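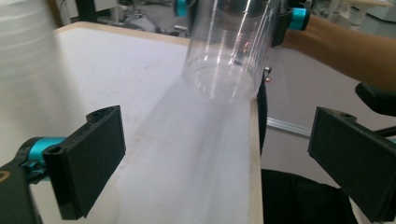 The Mayor Who Wanted a Radio
In Mincombe, a fight over who gives orders to the county's deputies has outlasted two sheriffs and one perfectly good whiteboard

The town of Mincombe pays for four sheriff's deputies and commands none of them. This has been the arrangement for 11 years, and for most of that time the only people who minded were the ones who had read the contract.

Marcelino Montoya has read the contract. He keeps a copy in the door pocket of his truck, next to the tire gauge, and he'll get it out at a red light if you let him. Montoya became mayor two years ago on a promise to "put Mincombe in charge of Mincombe," a slogan that tested well with everyone, including people who assumed it was about parking.

What he meant was the police. Or the lack of them. Mincombe dissolved its own department after a budget year so bad that the town also sold the snowplow, and it signed on with Stirnus County for patrol coverage. The county sends deputies. The town sends a check. When a hardware store on Grant Street was broken into three times last spring, Montoya called the shift supervisor to ask for a car to sit outside it overnight. The supervisor thanked him for his interest.

"Thanked me for my interest," Montoya repeats, in the tone of a man who has repeated it at cookouts.

Page nine

The disputed language sits on page nine and runs to two sentences. The first says that the sheriff "shall retain sole direction of all personnel." The second says that the town "may communicate its priorities." Montoya's whole administration has been spent in the gap between them.

He has communicated priorities by letter, by email, at a public meeting and, on one occasion, across the salad bar at the county fair supper. He has asked for a town radio, so that he could at least hear where the cars were going. The county said no. He then bought a scanner with his own money, discovered that the county had moved to encrypted channels in February, and returned it for store credit.

His current proposal goes further. Under the draft ordinance he sent to the town council in April, any deputy working a Mincombe shift would report to a town public safety director for the length of that shift. The director would set patrol routes, decide which complaints came first, and have authority to move cars during an emergency. The director doesn't exist yet. Montoya has offered to fill in.

Asked whether he has any background in law enforcement, the mayor says he ran the loading dock at a furniture warehouse for 20 years and that the principles carry over.

The view from the county seat

Debora Ruggiero, the undersheriff, works in a second-floor office in Esteban, where the county courthouse is and where the good sandwich place used to be. She is the person who actually writes the deputies' schedules, and she speaks about the Mincombe ordinance with the patience of someone who has been advised by counsel to be patient.

Her first objection is legal. A deputy is sworn to the sheriff, she says, and if a deputy takes an order from a mayor and something goes wrong, the lawsuit will be addressed to the county regardless of who was holding the clipboard. Her second objection is arithmetic. On a normal night the county has a handful of cars to cover 679 square miles, and a car parked outside a hardware store is a car that has stopped being anywhere else.

"He wants a guard," Ruggiero says. "He's paying for a share of a patrol. Those cost different amounts of money, and I've shown him both numbers."

There was a whiteboard involved in that conversation. Both sides agree it was a useful meeting until the mayor began drawing on it. Ruggiero's diagram had been up there since the previous sheriff's term, and the marker Montoya picked up was the permanent kind. The board has been replaced. The invoice was communicated as a priority.

She does concede a point or two. Response times in Mincombe slipped last year, particularly between midnight and 5 a.m., and the monthly report that the contract calls for went unsent from June until somebody asked about it in October. The county blames a switch to new dispatch software called Jukari, which logged every call in the township as coming from the same address, a Baptist church with a very large parking lot. That has been fixed. The pastor says he misses the visits.

Who is actually afraid

It would be easy to spend a week in Mincombe and conclude that it's under siege, provided you spent the week at council meetings. The public comment period has grown to fill the evening. Residents have described prowlers, stolen copper, a man in a van, and the same van with a different man.

The complaint log tells a milder story. The county recorded 1294 calls from Mincombe last year, and 97 of them concerned theft or break-ins. The rest were mostly alarms, fender benders, noise, welfare checks and dogs. The dogs are a larger share than anyone running for office has been willing to mention.

Still, 97 isn't nothing in a town with one main street, and the people on it aren't imagining things. The hardware store's owner now sleeps in the back room two nights a week. The pharmacy put in a steel shutter that comes down at six with a noise you can hear at the post office. The woman who runs the laundromat told me she'd be happy to have the cars controlled by the mayor, the sheriff or the Girl Scouts, so long as one drove past.

That's a fair summary of opinion outside the council chamber. Inside it, the ordinance has three votes, and it needs four. The holdout is a retired school bus driver who supports the mayor's goals and can't stand his handwriting – the draft arrived with notes in the margin – and who has asked for a typed version before she makes up her mind.

What it would cost to be in charge

There is a third option, which gets brought up and then set down again like a hot dish. Mincombe could have its own police department back. It would need a chief, officers, cars, insurance, an evidence room, and somewhere to put a person who has been arrested. The old station is a yoga studio now. The town clerk priced the whole thing out over the winter, and her memo was discussed in a closed session that lasted nine minutes.

So the talks go on. Ruggiero has offered a monthly sit-down with the shift supervisor, plus a named deputy assigned to the downtown blocks on the overnight shift, whenever staffing allows. Montoya has countered by asking who decides when staffing allows. They're scheduled to meet again in Esteban later this month, at 10 a.m., which the mayor considers late and the overnight deputies consider cruel.

Both have said they'll bring copies of page nine. The county's lawyer has proposed changing "may communicate" to "may regularly communicate," and Montoya is thinking it over. He still wants the radio.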